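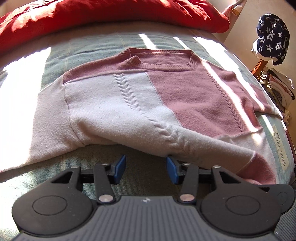 Two-tone crew-neck sweater in dusty pink and off-white, front.

Gonelau Cable Crew Sweater
Women's Knitwear — Eketti

Product overview

The Gonelau is a long-sleeved crew-neck sweater with a color-blocked front and a diagonal braided cable. It forms part of the Eketti cool-weather range and is intended for daily wear from early fall through spring. The style is supplied in one colorway, Dusty Pink/Off-White, under style number 115.

The color blocks are knitted as separate panels and joined along slanting seams. The pattern is not printed or dyed onto the finished garment, and the colors therefore show on the inside of the sweater as well. Small differences in shade between production lots are normal. Customers ordering several pieces for a group or a uniform program are advised to place a single order, so that all pieces can be drawn from the same lot.

Construction

Neckline: ribbed crew collar
Cuffs: wide rib
Sleeves: long, color-blocked
Front: joined panels with raised cable detail
Closure: none, pullover
Lining: none

Material

The yarn is a blend of 82% cotton and 18% nylon. The nylon content helps the ribbing keep its shape and shortens drying time. The surface is lightly brushed after knitting. Some loose fiber may be released during the first few wears, and this will lessen after washing.

Sizing

The Gonelau is cut for a relaxed fit and is offered in 4 sizes: Small, Medium, Large and Extra Large. Customers who are between sizes and prefer a closer fit should select the smaller size. The sweater is designed to be worn over a T-shirt or a thin blouse. The Medium measures 21 inches across the chest, taken flat from underarm to underarm.

To compare these measurements with a sweater already owned, lay that garment on a firm, flat surface and smooth it by hand without pulling. Measure straight across and note the result to the nearest half inch. Knitwear that has been stored on a hanger may have lengthened at the shoulders and should be left flat overnight before it is measured.

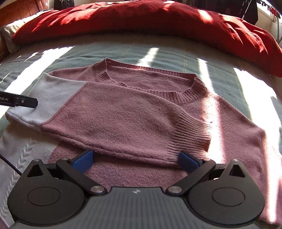 Care of the garment

Turn the sweater inside out and wash it separately in cold water on a gentle cycle, using a mild liquid detergent. Do not use bleach or fabric softener. Remove the sweater promptly when the cycle ends, press out excess water in a clean towel, and dry flat away from direct heat. Do not tumble dry.

If pressing is required, use a cool iron on the reverse side with a cloth between the iron and the knit. The cable sections should not be pressed — the stitches will flatten and may not recover.

Pilling can be expected under the arms and at the sides, where the fabric rubs. Pills may be removed with a fabric comb, working in one direction with light pressure. Snagged loops should be drawn through to the inside with a blunt needle and must not be cut.

Storage

Store folded, in a drawer or on a shelf. For long-term storage, wash and dry the sweater completely before placing it in a breathable cotton bag. Sealed plastic bags are not recommended.

Related items

Tu Ribbed Scarf, Off-White
Grasasell Long-Sleeved Base Layer
Grasasell Fabric Comb

Orders and returns

Unworn garments may be returned in their original condition with all labels attached. Items that have been washed or altered cannot be accepted unless a manufacturing fault is present. Fault claims should include the style number, the size and a short written account of the problem. Replacement yarn for minor repairs is available on request while stocks of the current lot remain.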